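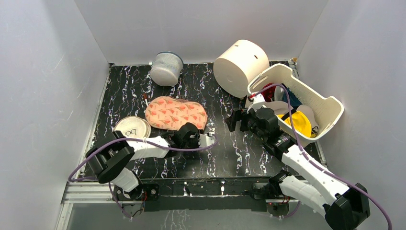 Progress report to the Hirnow Fund
Bostell Household Food Scrap Pilot, first reporting period
Feb 17, 2021

The period from September to the end of January was used to recruit households, settle the container specification and bring weekly collection up to its planned volume. The container work took longer than scheduled. The original application treated the indoor container as a minor purchase and gave no requirement for ventilation, although moisture is the main cause of odor complaints and of torn paper liners. Two basic wall types are in ordinary domestic use. One is the perforated wall, as on the small round mesh container at the back left; the other is the smooth closed wall, as on the large cream cylindrical bin lying on its side next to it, where two small slots, one above the other, are cut into the side. The perforated type loses moisture through the wall and needs a liner at all times. The closed type holds liquid and can be rinsed, but it keeps the contents wet unless the lid is vented. Both types were allowed under the revised specification, with separate instructions for each.

Recruitment

Letters were sent to 1000 addresses in the two collection zones, Bostell North and Moldovan Street. By the end of the period 505 households had registered, which meets the target in the grant agreement. Registration was slower in Moldovan Street, where most homes are apartments with a shared yard and consent was needed from the building owners before outdoor carts could be placed. Consent is outstanding for one building. Its residents have been registered but are not yet served, and they are left out of the weight data.

Container specification

The revised specification covers wall type, lid, handle and liner fit. Capacity was left open. Households may use a container they already own if it meets the lid and liner requirements. This was not in the original plan. It was added after the doorstep survey showed that many residents had a suitable container and did not want another one in the kitchen. The saving on purchase has been moved to the liner budget, as agreed with the Fund by letter.

Households with a perforated container are told to change the liner every 2 days. Households with a closed container are told to line the base with newspaper and rinse the container after each emptying. Compliance has not been measured directly. Collection crews note torn liners and free liquid on the route sheet, and these notes will be compared with container type in the next report.

Collection and weighing

Collection has run weekly in both zones without a missed round, apart from one postponed round in January due to ice. Outdoor carts are weighed at the transfer yard on the platform scale. The scale was found to drift in cold weather and was recalibrated; readings taken before recalibration have been flagged in the data file and are not used for the zone averages. Flagged readings have been kept so that a correction can be attempted if the calibration firm supplies a temperature curve.

Contamination is checked by hand sorting a sample of 50 carts per zone. The most frequent contaminant is plastic film, mainly produce bags used in place of paper liners. Coffee capsules are the next most frequent. Glass has been rare and was confined to Bostell North.

Liners

The Cliltis paper liner was used throughout. It performs adequately for dry and mixed scraps. With wet scraps in closed containers the base seam softens before the sheet does, and most of the tears recorded on the route sheets are at that seam. A folded-base version has been requested from the supplier. No delivery date has been given. In the meantime a printed note on double lining has gone out with the liner packs.

Budget

Spending is below plan for containers and above plan for liners and printing. Transport is on plan. The yard rental was invoiced late and will appear in the next period. No change to the total grant is requested.

Work planned for the next period

Service to the remaining Moldovan Street building will begin once consent is received. The folded-base liner will be tried on one route before any general change. The second hand sort will use the same sampling method as the first, with produce bags recorded separately from other film. A short questionnaire on odor, insects and cleaning effort will be mailed to all registered households, with the container type entered on the form before mailing.

The open risk is the liner supply. Current stock covers the winter rounds only, and a reorder of the existing version will be placed if the new one has not arrived by the time stock reaches the reserve level.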